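4/23/20

I have made soup five times since the start of the month, which for me is a lot of soup. I used to be a twice-a-winter person. Then we all started staying home, and my bag of dried beans began to look like a plan, and now I'm somebody who saves onion skins in the freezer.

So this post is about my stockpot, because I've spent more time with it lately than with any human being.

I bought the pot when I moved into my first apartment, from a kitchen store called Meltmont that was closing its downtown branch. Everything was marked down and picked over. I went in for a colander and came out with a stockpot (they were out of colanders). It cost more than I wanted to spend and I carried it home on the bus with my lunch inside it. For years it lived on top of the fridge and held plastic bags. I think I made chili in it one time, for a football thing, and burned the bottom so badly I had to soak it for three days.

Getting burned-on beans out of stainless steel, by the way: baking soda, enough water to cover, bring it to a simmer, turn it off, go watch a show. Then scrape with a wooden spoon. I tried steel wool the first time and regretted it. If you get those rainbow-looking stains, a splash of white vinegar swished around takes them right off, and I get a silly amount of joy out of that. The inside goes back to being so shiny you can check your teeth in it.

What I've figured out this month is that I was always using the wrong spoon. I'd been stirring soup with a short wooden spoon that was really meant for cookie dough, and every time I let go of it, it slid down the side and sank. Then you're fishing around in hot broth with a fork, swearing. My friend Nia James told me to quit being stubborn and get something with a long handle that can lean on the rim. She's right, she's been right about it since college. 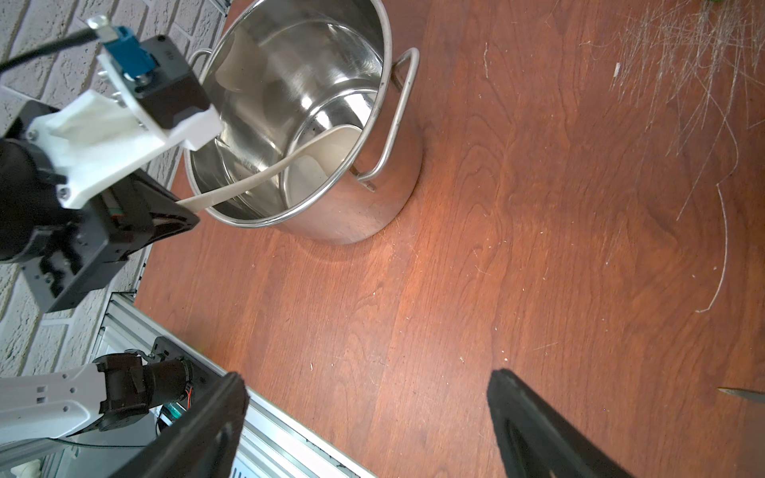
The other thing is plastic versus metal. I grew up in a metal-ladle house and I can still hear it, that scrape along the bottom of the pan while my mom talked on the phone. A plastic one is so much quieter! It also doesn't get hot all the way up the handle when you forget about it, though you do have to be careful not to leave it pressed against the bottom with the burner going. I melted a spatula that way last year. The smell stayed in the curtains for a week.

And I have opinions about handles now too. I like a wire loop handle on a pot. It doesn't stick out and catch your sleeve, and you can hang a towel through it. You do need two real potholders, though, one for each hand. I tried it with a folded dish towel and a sock (long story, laundry day) and I don't recommend the sock.

OK, the soup. The one I keep coming back to is the bean one, and several of you asked for it after I mentioned it last time. It's barely a recipe. I soak a pound of white beans overnight. The next morning I cook two chopped onions in more olive oil than seems reasonable, with salt, until they're soft and sort of golden. Garlic goes in, however much you have. Then the drained beans, a heel of parmesan if there's one hiding in the fridge drawer, a bay leaf, and water to cover by a couple of inches. Low heat, lid tilted, and leave it alone. Mine usually take two hours, but the last batch came from the very back of the cabinet and they were still chalky after three. Old beans are like that. Keep going and add water when it looks thick.

At the end I throw in greens. Kale is good, spinach is fine, and I've used the outside leaves of a cabbage that had seen better days. Squeeze a lemon over it. Eat it with toast.

Iolo Pugh from two doors down has been getting a jar of every batch, left on his step with a knock. He's 66 and not going to the store right now, and he leaves the jars back on my step, washed, with little notes inside. The last note said "more pepper." The one before that said "less pepper," so I don't know what to do with him.

One warning about a big pot: you fill it. It doesn't matter that there's one of me. Something about all that space makes me add another carrot, and another, and then my freezer is full and I'm eating the same thing for breakfast. I've started labeling the containers with masking tape after I thawed what I thought was chicken broth and it was apple cider. (I had already put noodles in.)

I wipe the table down after, put the pot back and then usually take it out again the next day - I've given up on the top of the fridge, and it's just out all the time now. The plastic bags had to move under the sink.

In May I want to try the barley thing Nia makes, with mushrooms, if I can get hold of any barley. The store had an empty shelf where it goes and one dented can of hominy sitting where the lentils used to be. I bought the hominy. If you have a favorite way to use it, please leave me a comment, since it's been staring at me from the counter since Monday and I have no idea what it wants.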